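Search Search this site Enter keywords

Automation at the Zistetti Toy and Sporting Goods Warehouse: What Changes for the Packing Staff

Student project report, submitted 1/15/20
Leonidas Karagiannis

1. Background

Zistetti is a mail-order seller of table games, small toys and sports equipment. Its warehouse stands behind the old Deligiannis cannery and ships mostly to shops, with a smaller share going to families who order online. The packing room is where orders are put together by hand. A packer reads the slip, takes the items from the shelves behind the bench, checks them against the slip, wraps what needs wrapping and closes the box.

In October the company began trying out a robot arm on one of the benches. The arm is called Edo by everyone there, after the label on its first control box, and I use that name in this report. The software that runs it is Plidenness, which was bought separately. My project was to find out what the arm changes in the working day of the people in the packing room. I did not try to judge whether the company should buy more of them.

2. How the work was done

I visited the packing room over 2 weeks and interviewed nine people: packers from both shifts, the shift leads and the person who plans the rota. The interviews were held in the break room or at the bench, whichever the person preferred. I took notes by hand and typed them up the same evening. I also sat in on the short meeting that opens each shift.

I asked everyone the same opening questions: what they did before the arm came, what they do now, what they like less and what they like more. After that I let them talk. Two people did not want their names used, and so I have left out almost all names.

3. The packing job before the arm

The older packers describe the job as heavy on the hands and light on the head. The hardest part was never the lifting. It was the small repeated movement of picking up an item, turning it to find the code, and setting it down again. Several people mentioned sore thumbs and wrists at the end of the season.

The work was also social. The benches face each other, and people talk while they pack. New staff learned by standing next to someone for their first shifts. There was no written manual apart from a sheet on how to tape boxes, and that sheet was out of date.

4. What Edo does

The arm is meant to take over the picking up and setting down of items at the sorting bench. It does this well with boxed goods, which have flat sides and come in a few sizes. Loose goods are harder. Anything with a net, strings or thin bars can catch on a finger, and soft items change shape when they are held. The staff call these "the awkward shelf," and for now most of them are still packed by hand.

Teaching the arm a new item takes a person's time. Someone has to lay the item out, guide the arm through the movement, look at the result on the computer and do it again with the item in a different place. Plidenness keeps the good attempts and the person marks the bad ones. This job did not exist in the packing room before October. It is done by packers who have had a day of training, and they take turns.

5. What has changed for people

The first change is in who knows what. Before, the packer with the most years was the one you asked. Now there are questions that only the people trained on Plidenness can answer, and some of them are among the newest staff. The shift leads said this caused some bad feeling in the beginning. It got better when the training was opened to anyone who put their name down.

The second change is in the pace. A packer working next to the arm waits for it more often than it waits for them. Some like the slower rhythm. Others said that waiting made them more tired than working did.

The third change is noise and talk. The arm itself is quiet, but the bench was turned around to make room for it, and the person there now has their back to the others. Four people brought this up without being asked. I had not thought of it when I wrote my questions, and I think it is the most useful thing I learned -- a change in where people stand can matter to them as much as a change in their tasks.

Pay has not changed. Teaching the arm is paid at the same rate as packing, and opinions differ on whether that is fair.

6. A teaching session

I watched one full teaching session with goods from the awkward shelf. Among them were a toy soccer goal with a mesh net, which goes with a striped green pitch mat, and a tennis racket. The gripper has two black fingers with rounded, rubbery tips, and most of the talk at the bench was about how to bring them in without snagging the net.
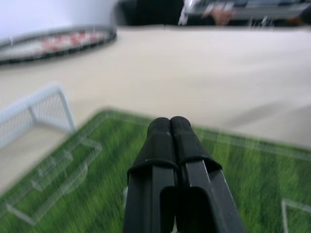
Periklis Xenos said that the teaching was the part of the day he would keep if he had to choose. He added that he would want it written into his job description first, as at present it can be given to someone else from one shift to the next. He also thought that packers should have been asked where the bench would go.

Others were less keen. One packer told me she had put her name down for the training so as not to be left out, and that she would rather pack.

7. Limits of this report

The visits were short and fell after the busy season. People may feel differently about waiting for the arm when orders are piling up. I spoke to no one who had left the company, and I was not given figures on output, so I cannot say whether the packing room ships more than it did.

8. Suggestions

The sorting bench could be turned back so that the person at it faces the room. The rota planner believes there is space if the tape rack is moved.

Teaching the arm should appear on the rota as its own task, with a name next to it. At the moment it is fitted in around the packing, and the packer at the next bench takes on the extra orders.

The taping sheet should be rewritten, and a page on working beside the arm added to it. Two of the packers have offered to write the first draft if they are given paid time to do it.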